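Hi Hamdia, quick November update on the gripper money! We've now done 753 lifts with the Camgate fingers and 98 with the Nakthorpe ones (the Nakthorpe set came late, so please don't read much into that gap yet). The Camgate is gentler on bowls but I keep having to nudge the settings for the cup, which is driving me a bit mad.

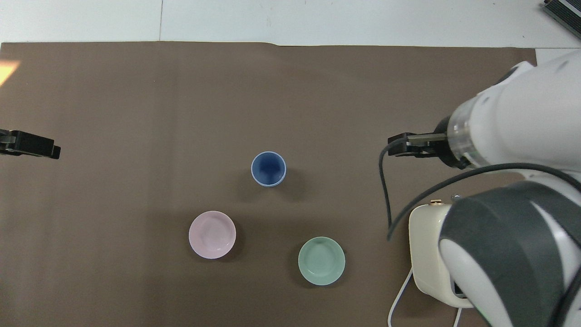 I'd like to get the Nakthorpe up to the same number of lifts before we choose, and then try both on the Etdale plates. Spending so far is £1505, all receipts in the shared folder. Could you sign off the spare fingers?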